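From: Lies Peeters
To: Barness Neighbors list
Date: September 27, 2020
Subject: Re: paper bags for the fruit share

Lyle Begay wrote:
> Does anybody have a stash of paper bags with handles? We went through
> 262 of them this month and the ones left in the hall closet are the
> flat kind, no handles at all. Also, do we still want bananas in the
> bags or on the side? Biljana and I can't agree.

Hi Lyle and all,

Yes! I've got 17 of the brown ones folded up behind my fridge (I can't throw a good bag away, my mother was the same) and you're welcome to every one of them. They're the twisted cord handle type, a bit crumpled along the top but plenty of life left in them.
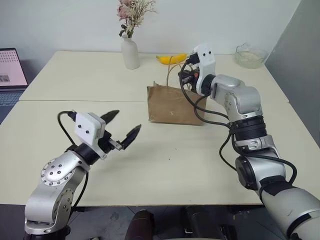 Brown bag with the cord handle, banana on the far table.

As for bananas, I'm with Biljana, keep them out until the very end. Mine rode home under a bag of potatoes last time and I ended up making bread that same night - very good bread, but still! If you lay them on top and fold the flap over loosely they should be fine.

Could somebody check whether Szabo still sells the bags by the case? I remember a case being 474, and that would see us well past Thanksgiving. I can split the cost with whoever wants in.

I'll drop mine at the hall after lunch tomorrow. Meinrad, do you still have the key?

Lies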